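Tabletop handling code (robotics)

From the Prorard open reference on automation practice. This article is about the written rules for small object handling. For rules on factory cells with fences, see Guarded cell.

A tabletop handling code is a set of written rules for robot arms that pick up, move and put down everyday goods on a table. The best known of these codes is the Kincaid Code, which was first published by the Kincaid workshop group and is now kept by Prorard. The code does not replace the law or the safety manual of the machine. It covers the daily work at the table, which the larger standards describe only in general words.

Background

Before the code, each laboratory had its own habits. One laboratory wrote down the position of every object before a trial, and another wrote down only whether the trial was a success. When the Henex laboratory and the Grimthorpe test center tried to put their records together, they found that 1267 trials could not be compared, for the reason that the word "grasp" had a different meaning in the two places. At Henex a grasp began when the fingers touched the object. At Grimthorpe it began when the object left the table.

A first draft was discussed in June at a meeting in Grimthorpe. Priya Marchetti, the editor of the draft, proposed that the code should be short enough to be read in one sitting. The second edition, which is the one in use, is dated Dec 27, 2021.

Objects and containers

The code uses common packaged goods as test objects. Tubes, cartridges, canisters and bottles are preferred, as they can be bought again in the same shape. Each object must have a home place, and this can be a bin, a tray or a marked area of the table. 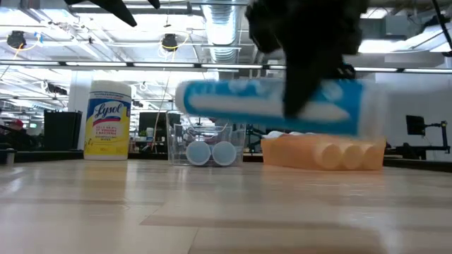 A gripper holding a blue-and-white tube above a wooden tabletop, with a canister of disinfecting wipes and a clear container on the table.

Section 2 of the code gives the rules for the table itself:

The tabletop must be level and fixed to its frame.
Objects which do not belong to the trial may stay on the table only if they are named in the record.
A clear container is permitted, but the record must say that it is clear, because cameras can have difficulty to find its edges.
Tubes and cartridges must be closed before they are handled. A damaged tube is taken out of use the same day.
No object may be heavier than half of the load that the maker of the arm allows.

Some members wanted to forbid shiny tabletops completely. This was not accepted. The code asks only that the type of surface is written down together with the lighting.

Gripping

The code defines a grasp as the period from first contact of both fingers until the last contact ends. Long objects should be held near the middle, unless the task needs another point, for example when a nozzle must stay free. The speed of the arm is limited to 500 millimeters per second while an object is held, and to 200 millimeters per second when the gripper is near a container wall.

Fingers must be inspected after every 4000 grasps. The inspection looks for wear, loose screws and pieces of packaging that stick to the finger surface.

Work with two arms

Two arms may share one table. In this case each arm has its own zone, and between the zones there is a common area that only one arm may enter at a time. Handing over an object in the air is treated as a separate task with its own record. Where a camera is carried on the wrist, the fingers should be open and visible at the start of the recording, so that the reader of the record can check their position.

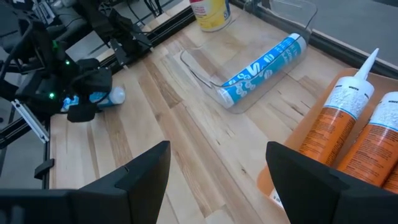

The zones do not need to be painted on the table. It is enough that they are set in the control program and that a drawing is kept with the records. If the zones are changed, the old drawing must be kept also.

Records

A record contains the list of objects, the home place of each one, the edition of the code and the name of the operator. Failed grasps are recorded in the same way as good ones. A trial that was stopped by hand is marked "stopped" and may not be counted as failed.

Criticism

The most frequent complaint is about the inspection rule. Henex has argued that soft fingers wear faster than hard ones and that one number for both is not sensible. Other users find the definition of a grasp too strict for objects that are pushed into a tray and not lifted. Marchetti has answered that pushing will have its own section in the third edition.

See also

Guarded cell
Gripper inspection
Shared workspace
Trial record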